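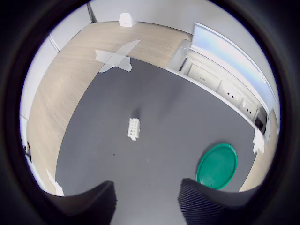
Privates Profil im Kommunalwahlkampf weiterführen?

twal18
Hallo zusammen, ich kandidiere zum ersten Mal für den Gemeinderat in Namow, auf Listenplatz 18, und freue mich riesig darauf! Bisher habe ich nur mein privates Profil mit Garten, Enkeln und ab und zu einer spitzen Bemerkung über den Bürgermeister. Soll ich dort Wahlkampf machen oder lieber eine eigene Seite anlegen? Und was mache ich mit den alten Kommentaren?

tirar
Eigene Seite. Alte Sachen löschen, fertig. 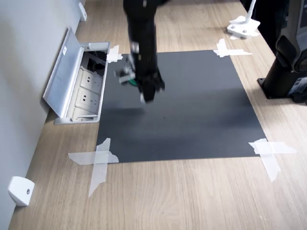 Valentina Rivadeneira

Liebe Mitstreiterin oder lieber Mitstreiter, erst einmal Glückwunsch zum Listenplatz! Ich habe im Juli für unsere Liste in Jidura beides ausprobiert und würde auch trennen – schon wegen der Enkelfotos. Vom großen Löschen rate ich aber ab, irgendwer hat immer noch einen Screenshot. Lass die Spitzen stehen, wenn du sie am Infostand genauso sagen würdest, und entschuldige dich kurz für den Rest. Ich nehme mir abends 20 Minuten für die Kommentare und antworte höchstens zweimal auf dieselbe Person, danach lade ich sie zur Sprechstunde ein. Und das Impressum auf der neuen Seite bitte nicht vergessen!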